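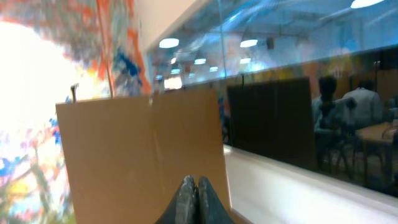 About Flosta

Flosta is a shared workroom in Cirovthorpe, set up by Selma Omerović and Tihomir Radulović. We have 10 desks and a long table for anyone who only needs a seat for the morning.

Members come in to pack orders, mend small things or catch up on email. Selma runs the front desk - ask her for a key. Tihomir looks after the tools and the mail shelf.

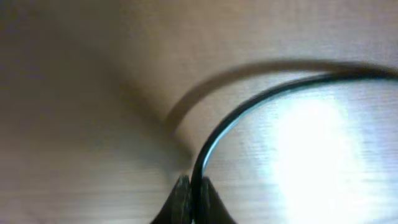
Wood grain through a clear, black-rimmed disc.

Bring your own laptop and charger. We keep power strips for the tables, and you can leave a phone charging while you work. Please coil your cables when you pack up.

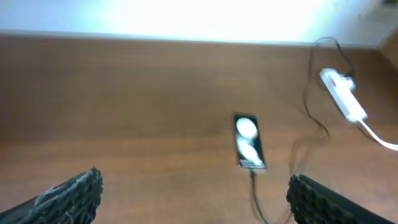 Day members can stay until 4. Full members have their own key and come and go as they like. New desks open up in January.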